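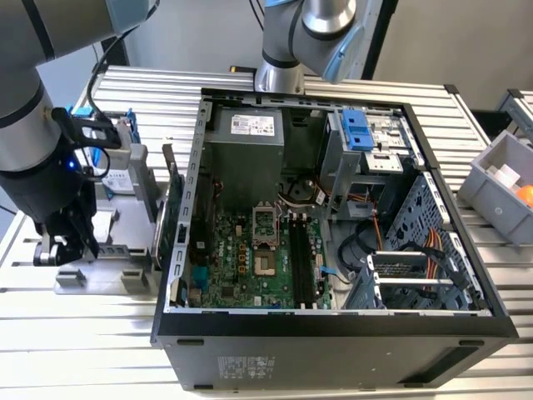
4. Collecting the demonstrations

4.1 Setup

All demonstrations were recorded on the two-arm bench at the Tretmont site. The arms share one slatted aluminium table and the computer goes on its side between them, panel off, inside facing up. We tried it upright first. Gave up on that within a day, the arms could not get a straight approach to anything below the power supply and the operators kept clipping the rear edge of the case.

The second arm comes in from the back and the first works from the side, over the fixture platform. Parts that come out go on the platform (Figure 3), parts that go in start from there. The platform is bolted down so its position is known to the policy, the tower is not. Tower position was changed by hand before every episode, a few centimetres either way plus a small turn. No markers on the case.

Figure 3. Collection bench with a desktop tower open between the two arms. A removed drive bracket with a blue latch is on the light grey platform to the left of the tower.

4.2 Tasks

We picked 9 tasks, all of the kind a repair shop or recycler does many times a day. Four are removals (drive bracket, memory stick, data cable, power plug), four are the same things in reverse, and the last is a latch task where nothing leaves the case and the arm only has to open a drive latch and close it again. The latch task was meant as a warm-up for new operators. It ended up being one of the more useful ones for training, see section 5.

Screws are left out. We have a driver tool for the wrist but swapping it mid-episode made the recordings twice as long and half of them were spent waiting. Future work.

Side panels are also taken off by a person before the episode starts. Case designs differ too much here and we wanted the data to be about the inside.

4.3 Operators and teleoperation

Six people operated the arms over the whole of the collection, never more than one at a time. Each drives both arms with a pair of hand controllers built by Drimier, which pass wrist position and gripper opening straight through with no smoothing on our side. Smoothing was tested. It makes nice looking paths and bad contacts: the operator feels the lag, pushes further than needed, and the gripper arrives late and hard. Cables got pulled. So, off.

New operators did two practice sessions that were thrown away. After that everything was kept, including the clumsy ones, and marked with the operator number and how many hours they had done so far. We think it's worth having the slow early episodes in there. They contain more recoveries, a bracket that goes in crooked, gets backed out and tried again, and a policy trained only on clean runs has no idea what to do with a crooked bracket.

No script for how to do a task. The instruction was one line on the screen, for example "remove the drive bracket and put it on the platform", and the operator chose which arm and in what order. This gives us more than one way of doing most things. For the memory stick tasks two habits showed up early and stayed: some operators release both ends and then lift, some work one end up a little and swap. We did not try to merge them. Whether this hurts the policy is looked at in section 5.3.

4.4 What is recorded

Joint angles and gripper opening for both arms, the controller commands, a fixed view of the whole bench and a view from each wrist. All streams share one clock. Early on they did not, and the wrist views drifted against the joint angles, enough to put the gripper closing before it had got to the part. Those recordings were dropped and are not counted in any number in this paper.

The fixed view never moves. The arms block it quite often, mainly when both are over the case at once, and this is where the wrist views earn there place. Dark parts on dark parts are the main trouble. A black data cable on the floor of a black case is hard to pick out from anywhere, and the operators said as much. We kept the normal room lights for the whole set and did not add a lamp.

4.5 Labels

Each episode gets one of three marks from the operator straight after: done, partly done, failed. A second person checks the mark later from the fixed view and the two have to agree, otherwise the episode goes to a third look. Most disagreements were about plugs. A power plug that is in but not clicked looks the same as one that is clicked, and only the operator can say. For those two tasks we take the operator's mark as final.

Start and end of each contact were labelled by a simple rule on gripper opening and motor current, then corrected by hand where the rule was plainly wrong. The rule misses light touches. We left it.

4.6 Size of the set

After dropping the badly timed recordings the set holds 2282 episodes over the 9 tasks. It is not balanced. Removals are quicker to record than insertions and the operators prefered them, so there are more. We thought about cutting the removals down to match and decided against, training runs can reweight if they want to.

The episodes were recorded on 7 desktop towers, bought used from Jammont. Used on purpose: dusty fans, stiff latches, cables that have been bent the same way for years. One tower had a drive latch so stiff that only two operators could open it reliably through the controllers. It is kept in the test split only.

4.7 Resets

Resets took more time than anything else. For a removal, the part has to go back in properly each time, and a person does this faster than the arms. For an insertion, the part goes back to the platform in a new spot. We did try pairing the tasks, so the end of a removal is the start of an insertion, and it works well for brackets. For memory sticks it does not. Each failed insertion left the stick in some odd half-seated state and the next removal then started from there, which was hard to label. Pairing was used for brackets and the latch task, hand resets for the rest.

4.8 Wear

Parts wear out. Plastic latches go first, then the clips on the data cables. We swapped a part when a person could feel the difference by hand, not a very scientific rule, and noted the swap in the episode log. The gripper pads were changed following the schedule used in the Karunaratne bench study, which suited our loads as well. After a pad change the first few episodes show slightly more grip force, visible in the motor current, and anyone using the current as an input should be aware of it.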